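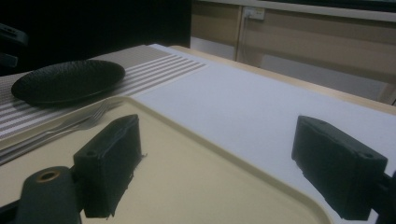
Wohin gehört das Besteck, wenn der Tisch noch nicht fertig gedeckt ist?
Am besten auf ein kleines Tablett neben dem Teller. So liegt alles beisammen und lässt sich in einem Gang an den Platz tragen und wieder abräumen.

Serviertablett Torres, cremefarben

Das Torres ist ein rechteckiges Tablett aus Kunststoff mit runden Ecken und erhöhtem Rand. Der Boden ist innen glatt und lässt sich mit einem feuchten Tuch abwischen. Wir führen es bei Plernano als Einzelstück und im Gastronomiekarton zu 12 Stück. Es ist für Frühstück, Kaffee und das Eindecken am Tisch gedacht, für schwere Töpfe ist es nicht geeignet.

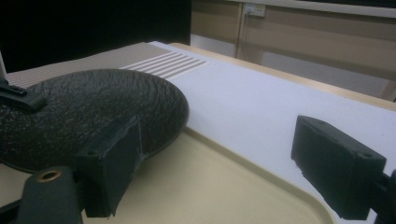

Tablett Torres, dahinter gestreiftes Material in Beige und Weiß

Dazu passende Tischsets finden Sie in der Serie Barkix. Die Sets sind gestreift und werden flach geliefert. Bitte nicht knicken, Falten gehen nur langsam wieder heraus. Krümel ausschütteln, Flecken mit lauwarmem Wasser abtupfen, liegend trocknen lassen.
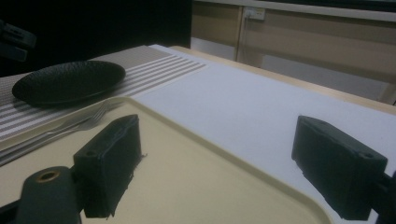
Foto: Idalina Caldeira / Plernano

Wer einen schwarzen Teller auf das Set stellt, bekommt einen deutlichen Kontrast zum hellen Tablett. Unsere runden Teller heißen Posach und haben eine genarbte Oberfläche. Auf dunklem Geschirr sieht man Kalkränder eher als auf weißem, nach dem Spülen also kurz nachtrocknen. Das gilt auch für Gabeln und Löffel mit matter Oberfläche.

Lieferung
Tablett: einzeln oder 12 Stück im Karton
Tischset: 4 Stück im Bund
Teller: einzeln
Größere Mengen ab 200 Stück auf Anfrage. Bestellungen, die bis Montag eingehen, verlassen das Lager in derselben Woche.
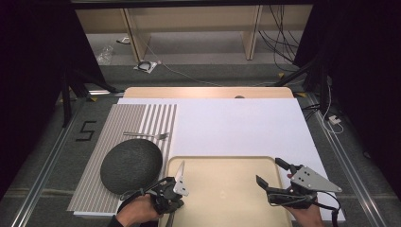

Nandi Matlala schreibt: Wir haben das Tablett seit Mai in der Frühstückspension und decken damit jeden Morgen ein. Der Rand ist hoch genug, die Löffel rutschen beim Tragen nicht herunter. Gestapelt kleben die Tabletts etwas aneinander, wenn sie noch feucht sind. Eine zweite Größe für nur eine Tasse würde ich sofort dazunehmen.

Eine kleinere Ausführung ist derzeit nicht im Programm. Fragen zu Restbeständen und Nachbestellungen beantwortet Benedito Paiva im Kundendienst.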